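Apuntes del taller «La casa y sus superficies»
Unidad 3: la mesa, la veta y la luz
Profesora: Bianca Roman. Centro de formación Fultimdale, aula 12

Queridos todos: la semana pasada nos quedamos a mitad de los barnices, y como a la salida varios me preguntasteis lo mismo en el pasillo (¡con el abrigo ya puesto!), he preferido empezar estos apuntes por la mesa, que es el mueble que más tocamos y el que menos miramos. Traed leído hasta el apartado 3.2; lo demás lo vemos juntos, con calma.

3.1 Leer la veta

Antes de limpiar, encerar o lijar nada hay que saber hacia dónde corre la veta. En un tablero rectangular suele ir a lo largo, aunque en las mesas antiguas hechas con varias tablas os podéis encontrar de todo. Pasad la yema de los dedos primero en un sentido y luego en el otro, despacio, como quien acaricia a un gato que todavía no se fía. Si el acabado es grueso no notaréis apenas diferencia, y entonces toca fiarse del ojo.

El color tampoco es uno solo. Decimos «marrón» por pereza, pero en una misma superficie conviven tonos rojizos, castaños y otros más claros, casi tostados. Para el cuaderno de color os pido que anotéis por lo menos el tono dominante y el de las bandas claras, con las palabras que queráis. Till Rieger, que dio este taller antes que yo, los apuntaba con nombres de comida, y os aseguro que «castaña asada» se entiende a la primera.

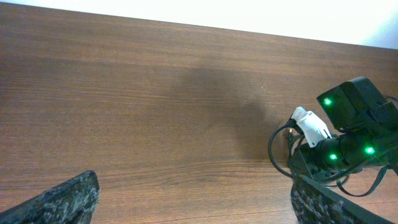
Figura 1. Tablero marrón cálido de veta fina y apretada, con una sombra difusa hacia el centro.

Fijaos en cómo la veta se sigue adivinando debajo de la sombra. Es una buena pista para distinguir una sombra de una mancha cuando trabajamos con fotografías: la sombra de bordes blandos oscurece el tono y deja pasar el dibujo, mientras que una mancha de tinta o de quemadura suele taparlo. Delante de la mesa de verdad es mucho más fácil, claro: movéis la lámpara y miráis si se mueve.

3.2 El brillo

Un acabado satinado devuelve algo de luz sin llegar a hacer de espejo. Para valorarlo, agachaos hasta que los ojos queden casi a la altura del tablero y mirad hacia la ventana. Así aparecen los cercos de vasos, los arañazos y esas zonas mates que deja el codo de quien lleva años desayunando en el mismo sitio. Una pared blanca detrás ayuda a encontrar la línea del canto, pero cuidado, que en las fotos puede quedar tan clara que nos engaña al juzgar el color de la madera.

3.3 Limpieza de diario

Paño de algodón apenas húmedo, siempre en el sentido de la veta, y después otro seco. Nada de estropajos, por favor, ni siquiera «solo en esa esquinita». En el armario del aula tenéis la cera Zomen y los paños de Marketti; la cera, cantidad como un garbanzo y solo en las mesas del fondo, que están sin barnizar.

Para la próxima sesión

Elegid una mesa de casa y dedicadle unos 12 minutos. Dibujad la dirección de la veta, apuntad los tonos y señalad las marcas que encontréis al mirarla a contraluz. Quien quiera ampliar tiene en la biblioteca el manual de Stefanou, signatura 703; el capítulo de acabados es algo denso, pero las láminas son una maravilla.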